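About Plasari

Hi, and thanks for clicking over. Most people land on this page after reading a post about a celebrity court date or a strange arrest, and they want to know who is writing this stuff. Fair question! Plasari is a small news and entertainment site based in Drendport, and I'm the one who started it and still edits most of what goes up.

I came to this through the courthouse door. For ten years I was a records clerk, and my desk was the place where reporters came to pick up copies. Some read every page while they stood there. Others grabbed the first sheet, took a picture of it with their phone and ran back out to the parking lot. I could usually guess which ones would have it wrong on the evening news. I used to go home and complain about it, and at some point I started typing up the complaints and putting them on a free blog called Lunness. (If you remember Lunness, bless you, and I'm sorry about the orange background.)

The blog got bigger than I meant it to. A post about a singer's messy landlord case brought in more readers over one weekend than I'd had all year, and the free host shut me off for using too much bandwidth. So I paid for a real one, picked a new name and moved everything over. The old Lunness posts are still in the archive, all 443 of them, typos included. A few of the photo links are dead and I haven't had the heart to go through and clean them up.

What we cover

Crime and courts, celebrity news, TV, music, and the odd local story that's too good to leave alone. I know that's a strange mix. But our readers seem to move back and forth between them just like I do. You can care about a sentencing hearing over breakfast and still want to know at lunch who walked out of the reality show reunion.

We don't do politics unless a politician gets arrested, and we don't do sports unless an athlete gets arrested or married. We tried movie reviews for a while. They were long and hardly anyone read them, so that section is resting.

How we work

If we say somebody was charged, we have seen the charging document or we tell you which outlet or police department we got it from. Charged isn't convicted, and I will change a headline at midnight if it blurs the two. When a case gets dropped or somebody is found not guilty, we go back and put that at the top of the original story, in the same size type as the rest. I wish more sites did this. An arrest story can follow a person around for years, and the ending often gets two lines or none at all.

We don't name minors, whether they're victims, witnesses or the ones accused. We don't name people in sexual assault cases unless they've chosen to speak publicly. And we don't print home addresses, even when they're right there in the filing, which they often are.

Gossip has its own rules. A rumor gets labeled as a rumor. We don't guess who's pregnant, we don't guess who's gay, and we leave people's kids alone as much as we possibly can. If a couple posts their own breakup online, well, that's news and we'll probably have something up within the hour - with a headline I may regret.

Who does the writing

Besides me there are 16 contributors, most of them part time. We've got a paralegal, a retired bailiff, two night-shift nurses who know everything there is to know about reality television, and several people who started out as commenters and kept being funnier than the posts. Everyone gets paid per story. It isn't much, but it goes out on the same day every month, and I'm a little proud of that after some of the places I've freelanced for.

We rent two rooms upstairs in the old Ševčík building downtown. The elevator is slow and the heat has a mind of its own, so if you're coming to drop something off, call first and one of us will come down to the street door.

How we make money

Ads, mainly. I know some of them are annoying. If one covers the text or plays sound at you, send me a screenshot and I'll get it blocked. We also have a membership for folks who want the site without ads, plus the weekly letter, where I go on far too long about one court case. Nobody can pay us to run a story or to take one down, and yes, people do ask. I've been offered up to 22 times our going ad rate to make a post disappear, and the post is still there.

Corrections and tips

Got something wrong? Tell us! Use the corrections form at the bottom of any story, or write to the newsroom through the contact page. Say which story it is and what the problem is, and attach a document if you have one. I read all of these myself. Fixes get a note with the date so you can see what changed.

Tips are welcome too, and you don't have to give your name. Please don't send us anything you'd get in trouble for sharing without thinking hard about it first. We'd rather lose a story than get you fired.

We're opening up a few more contributor spots in April, mostly for court coverage. No degree needed. Send me two things you've written and tell me about a case you can't stop thinking about.

Page last updated 2025-03-25

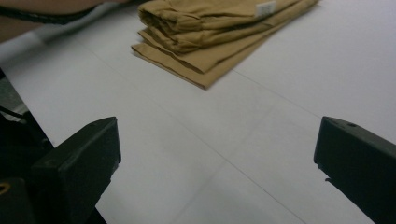 Folded khaki fabric on a white tabletop.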